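Test operator wanted, gripper fault work (temporary, on site)
Flara Robotics, Fultden
Posted August 3, 2022

We need one more person, soon. Short contract, 14 weeks, might be extended, can't promise.

What happened

In May our kitchen-task arm started letting go of things. Not every time. It would pick up a block or a bit of toy food, carry it fine, then the fingers opened early and the piece dropped. The log said "grip OK" right through the drop. We swapped the finger pads, no change. Then on one run the fingers did the opposite and stayed shut after a stop command, with an operator's glove caught between them. Bruised thumb, nothing broken. Arm was locked out the same afternoon and only came back with a lower force limit and a second stop button on the operator's side.

We still don't have the cause. Best guess is the finger position sensor drifting, or a bad connector in the wrist, or both. Zsófia Hajdu is leading the investigation and she wants a lot more runs on record before anybody opens the wrist again. Some 4000 grasps. That is the job.

The work

You run the arm through set grasps on the test table, watch it, and write down what it did. Same props as when the fault first showed up, toy cooktop and pot and so on, plus small blocks. You'll spend a good part of the day looking at the wrist camera view and comparing it to what the log claims.

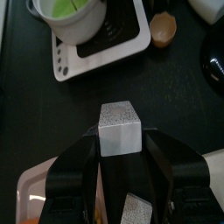
Day to day

Put the props back on their marks between runs. Boring but it matters, we lost a week of data in May to props that had wandered.

Call every drop, slip or late release by its code (sheet is on the wall, you'll know it by the second day).

Hit stop if anything looks off. You won't get in trouble for a stop that wasn't needed. You will hear about it if you reach in with the arm live.

Swap finger pads and check the fasteners at the start of each shift, torque driver provided.

End of shift note to Zsófia, five lines is plenty. Plain words please, "fingers stayed shut, hit stop, opened after reset" is perfect.

Who we want

Patient. Awake at hour six. Able to write down what you saw and leave the theory for the meeting.

No degree needed. Lab, workshop, or assembly line experience helps. So does any lockout training, but we give our own: one full day, paid, before you go near the table, and a sign-off from Fuad Mamo at the end of it. No sign-off, no runs.

You'll be on your feet most of the shift and need to be able to reach both stop buttons from the operator's spot. If that's a problem tell us, the spot can be moved or we can put in a stool.

Hours and pay

$23 an hour, 7 hour shifts, paid lunch. Early or late shift, your pick if you answer fast. Two people at the table at all times, so no solo shifts and please dont ask for them.

Site is the old Cadumska building, back entrance, bike parking inside the gate. Safety glasses supplied. No gloves at the table, that rule is new and you can guess where it came from.

To apply

Send a resume and a few lines about a time some machine did something it shouldn't have and what you did next. No cover letter. Mark it "gripper" and send to Fuad Mamo through the Flara contact form. We're reading applications as they come in and will close teh listing when the spot is filled.

If you applied for the spring operator job you can apply again, just say so at the top.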